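The Crayon Question: Sorting Out the Art Table

Jemley Studio Notes
Tuesday, April 8, 2025

Back in February we announced, with more confidence than was wise, that the art supplies would be put in order by the end of the week. The art supplies had other plans. What follows is a small gallery of the yellow, green and black basket system, which is a grand name for three plastic baskets on a table.
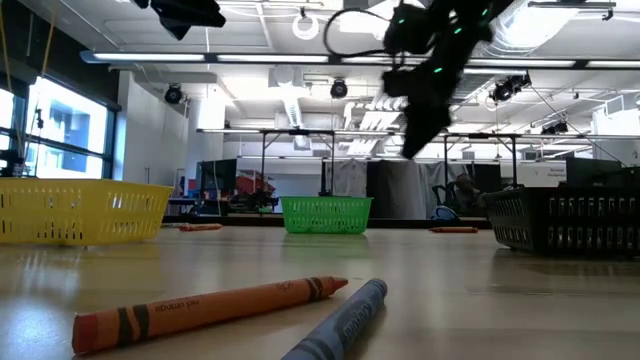
Yellow, green and black, with the crayons still at large.

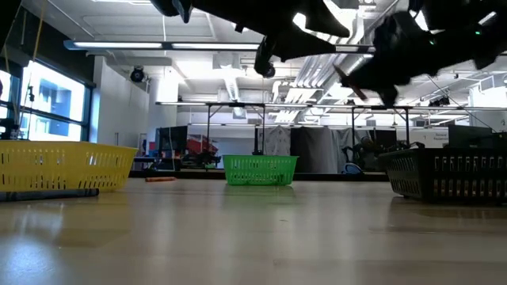 The yellow basket came from the Fliladwood closing sale and used to hold clothespins. The green one is the smallest of the lot and therefore gets asked to do the most. The black one was bought new, at full price, and has been treated with suspicion ever since.

How the system works, in theory: crayons go in one, markers in another, and the third is for things that are neither. In practice the third basket fills first. At last check it held a protractor, a glue stick with no glue in it, a Flosier catalog folded into a hat, and a key that fits no lock in the building (we tried them all, including the piano).

A word on slots. Every basket maker seems to believe that slots are a fine idea, and for laundry or lettuce they may be. A crayon stub worn down past the wrapper regards a slot as a door. We now keep a sheet of paper in the bottom of each basket, trimmed badly, and change it when it gets too colorful to look at.

We did try a full count once. The total came to 1143 pieces, if you include the broken ones as separate crayons, and there was a long argument over whether you should. Orange won by a mile. People will wear a blue down to nothing on one sky and leave the oranges alone until October.

The building went up in 1931 and the floor has had a lean to it for as long as any of us have been here. Set a marker down on the wrong side of the art table and it will travel. Crayons with their paper on are slower but they get there. If you lose one, look by the radiator before you accuse your neighbor.

House rules, such as they are: caps on markers, wrappers on crayons for as long as they'll stay, and please don't sort by shade. Someone spent two afternoons separating red orange from plain orange and it lasted until lunch.

The Lei tins on the back shelf are next. They're labeled "buttons," and they rattle like something else. Donations of lids are welcome, in any size.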